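Rumavdale Robotics Club: Frequently Asked Questions

The club is open to students in grades 9 through 12. Most of our bench time this year goes to the Plondau Challenge, a household chores contest for two-arm robots. 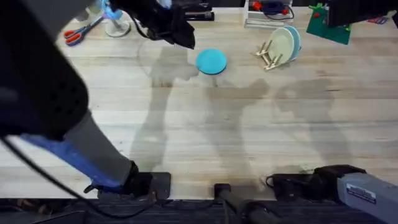

Who runs the club?
Phyllis Marsden is the faculty advisor. Students handle the build schedule, the code and the contest paperwork.

Do I need to know how to program?
No. New members start with the arm safety sheet and a short Python unit. You can work on fixtures or testing if coding isn't for you.

What is the chore this season?
Dishes. The robot has to move plates between a table and a rack. Each team gets 10 scored attempts, and a dropped plate ends the attempt.

How many practice runs do you do?
We logged 1,353 last season. The log sheet is in the shared folder under Flolach, the name of our entry.

Can I run the arms by myself?
Not until you are signed off. That takes five supervised sessions. After that you still need a second member in the room.

What does it cost?
Dues are $47 for the year and cover the contest fee. Fee waivers are available from the front office.

When do you meet?
After school until 5:30 p.m. Check the board outside the lab for room changes in December.

What is the Rätsep Award?
It goes to the team with the best written notebook. Entries are due with the final code.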